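Plevik weekly, cloth handling
Tue 2 December
Present: Precious, Preben, Pouran (notes), Frida from item 2. Apologies: Þórarinn

1. November minutes. Ok, no changes.

2. Grasp point results
Preben ran the comparison. Old method (highest point of the pile) against new one (pick a fold from the wrist view, close, lift, look again). 200 lifts each, same cloths. New one dropped 13. Old one a lot worse but the log for the last batch is missing so no figure in the minutes until Preben finds it.
Most drops were thin cotton, fuzzy ones hold well. Frida asked if that is the method or just friction. Not settled. Precious thinks friction, wants the thin ones run seperately.

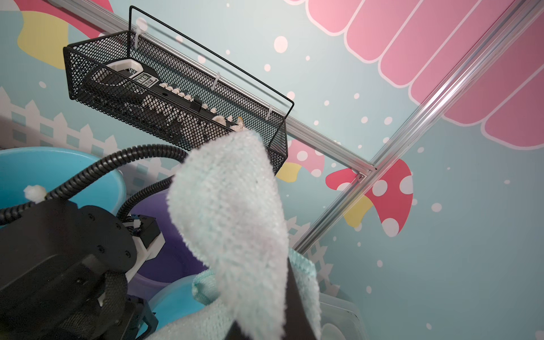
Wrist view, green microfibre in the gripper, basins behind.

3. Second look after lift
Long discussion. When the cloth hangs in a long fold it fills the middle of the wrist view and the estimate of the lower corner goes off. Pouran: use the side view for corners, wrist view only for the grasp. Preben against, doubles the calibration. Agreed to try on 2 cloths first, then decide.
Juhl fork of the code still not merged. Þórarinn has it.

4. Write-up
Flirari draft due before the break. Methods section is 3 pages too long, Frida to cut. Don't call it "general" in the abstract, all our cloths are small.

Actions
Preben - find missing log, rerun if gone
Precious - thin cotton set
Pouran - side view test
Frida - methods, send round thursday
Þórarinn - merge teh Juhl fork

AOB: Skatier visit, date tbc.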